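Researching a Lost Navy Ship: Frequently Asked Questions

These answers come from the Fitzgerald Reading Room, which helps families look into the wartime service of relatives who sailed on surface ships. Last updated Sep 24, 2021.

What do I need before I start?

A full name and the ship's name are enough for most requests. A service number speeds things up. If you only have a nickname or a home port, send that – we have worked with less.

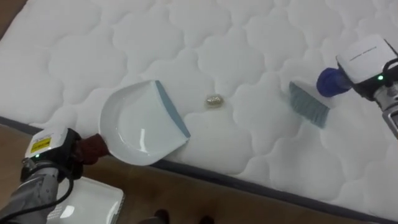
What is in the collection?

We hold 1,700 folders of letters, crew rosters and deck log copies, most of them from destroyers and supply ships. Of these, 379 have been scanned. The Masten papers, which cover convoy duty in the North Atlantic, are open on paper only.

Can I see a deck log?

Yes, if we hold a copy. Deck logs record position, weather, speed and orders. They seldom name enlisted men unless someone was hurt, transferred or disciplined. Muster rolls are a better place to look for a name.

Why do two records give different dates for the same sinking?

Ships kept local time, and headquarters often logged events by the time a report came in. For ships lost with all hands, the official date may be the day the vessel was declared overdue.
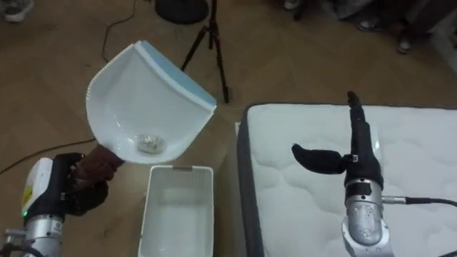 How much does a search cost?

The first hour is free. After that we charge $50 per request, and copies are billed separately. You will get a written estimate before any paid work begins.

How long will it take?

Most requests are answered within a month. We had 185 waiting in March, so replies were slower then. The backlog has since been cleared.

Do you accept donated letters and photographs?

We do. Please don't remove staples, flatten folded pages or write on the backs of prints. Send a short list of what you have to Igor Beneš, who handles new material, and wait for his reply before mailing anything.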